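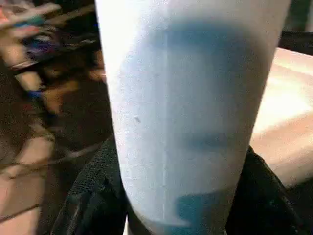
nalgate-cups
README / data card, student robotics club, manipulation subgroup
last touched October 3, 2026

What it is

Wrist camera clips of our arm picking up cups and putting them down someplace else. Club project, started in February. Goal was to have enough of our own demos to train a small policy before the Hendard meet, instead of borrowing somebody else's data again. Still growing. Folder names might change, sorry.

What's in it

72 episodes so far, one folder each. Inside every folder:

video.mp4 - wrist view only
joints.csv - arm positions plus gripper opening
notes.txt - whatever the driver typed, sometimes blank

No outside camera. We had one on a tripod for the first few runs, but the clocks never lined up and those files got dropped.

Tasks

pick_place - cup from table to the tray
upright - cup starts on its side, has to end standing
handoff - arm holds the cup out till a person takes it

Mostly pick_place. handoff only has 4 episodes, don't train on it alone.

How we recorded

Teleop with the Ukine leader arm, one driver, one person resetting the table. Longest clip allowed is 40 seconds, after that the script stops by itself. Black padded covers on both fingers. If you run this on bare fingers expect the grip numbers to be off, the gripper opening reads different with the pads on.

Cups are plain kitchen stuff. The tapered frosted ones are the hard case: pale, a bit see-through, and narrow at the bottom, so a low grab closes further than you'd think. Grip low anyway, thats what the drivers were told. High grabs tipped the cup on release a lot.

Known problems

- background blurs badly when the wrist turns fast. Left it in.
- when the cup is in the fingers it fills most of the wrist view, so you can't see the tray until late. Policy has to go off joints for that part.
- glare on the tabletop in afternoon sessions
- 5 episodes have a gripper column stuck at zero. Listed in bad.txt, the loader skips them. If you write your own loader, skip them too.
- success labels typed by hand right after each run. Two drivers didnt agree on what counts as "placed" if the cup wobbles. Needs a redo.

Splits

By session, not by episode. Please keep it that way, table setup hardly changes inside a session and random splits made our scores look way too good. train.txt and test.txt are in the top folder.

Loading

python load.py --root data --task pick_place

Needs numpy and opencv. Tested on the lab desktop only. On the laptops video reading is slow, use --stride 2.

Don't use it for

Anything with liquid in the cup, every run was empty. Also no glass. Force stuff is out too, there's no force sensor on the arm.

Using it

Free for class and club work. If it goes in a poster or report, write "Nalgate cups, Brzozowska Robotics Club". Found a broken episode? Add the folder name to bad.txt with one line saying why and push, no need to ask.

TODO

- relabel success
- more handoff
- write down camera calibration, the file in calib/ is from before the mount got swapped
- fix typos in notes.txt files (maybe)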